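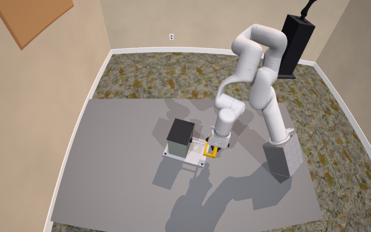
Catrin Prydderch wanted to know who would be turning the handles on the test bench once the arm arrives, and whether the people who turn them now had been asked. She put it to the whole room at the end of the Zillotham site meeting, and it got more discussion than anything else on the list, so it deserves a proper answer in the newsletter.

Yes, they've been asked! All 3 of the bench team have been in on it from the start, and quite a lot of what we're planning came from them.

For anyone who works at the other end of the building, the bench is where we check the crank units before they go out. Each one has a handle that has to be turned over and over, smoothly, at the same speed, while someone feels for a tight spot. A standard check is 200 turns. A long check, which we do on a sample from every batch, is 3,000, and at the moment we split it between people and spread it over a day. Ask anybody who did the November order what their wrists felt like by the end of it.

The arm will take the turning. It stays in simulation for now, where we can move it, re-mount it and get the grip wrong as often as we like without bending a rod. Kimutai Waweru has been building the virtual bench over the spring and he's had a queue of people at his desk wanting a go. Getting a gripper down onto a handle from above sounds simple until you try it. The handle travels in a circle, the gripper has to travel with it, and if the two disagree even slightly you are pushing sideways on the rod. Our bench people knew that in their hands already. It was lovely to watch them explain it to the software side, with a lot of elbow waving, and then see the path on the screen changed the same afternoon.

So what happens to the job? The feel of a unit still matters and we don't want to lose it. The team will set each unit up, do the first few turns by hand as they do now, and then pass it to the arm. They'll also decide what counts as a tight spot when the readings come back, as they're the ones who know which wobbles settle down and which mean a strip-down. Hours and grades stay as they are. The time freed up goes to repairs, where the backlog has been bothering everyone (me included), and to training on the arm itself. Two of the team have already put their names down for that and I hope the third can be talked round.

Some things are still open, and it's only fair to list them. We haven't settled where the real bench will stand, though the space by the Kistano racking is the favourite. We don't know how noisy it will be. The Grutavus units have a smaller handle, and those will stay fully manual until we've tried them in simulation too. The Lukáč order goes through by hand as planned, so please don't hold anything back for the arm.

There's an open session on May 26, 2025 in the upstairs training room, straight after lunch. Kimutai will have the simulation running and you can try moving the arm yourself. Bring awkward questions, and if you've ever done a long check, bring your opinions on speed as well, as we've got it set to what the drawing says and I have a feeling the bench team will want it slower. Anyone on lates who can't make it can leave a note in the bench tray or catch one of us at handover.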